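Muker water main work moves to 1st March

Replacement of the Muker water main will start on 1st March, the utility Larkik said. The job had been set for January but was held back by a late pipe delivery. The new line is 3,000 feet long and replaces cast iron pipe. 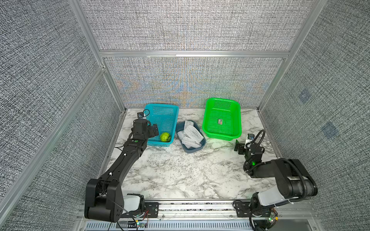

Will homes lose water during the work?
Each street will be shut off once, for up to 10 hours, with written notice left at the door beforehand.

Project engineer Rukhsana Janjua said the new pipe will be pressure tested and flushed before any service lines are moved over. The contractor is Volside.
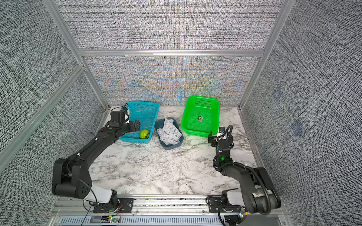
Road closures

Cardoso Street will be closed to through traffic for 20 days. Bus stops move one block east.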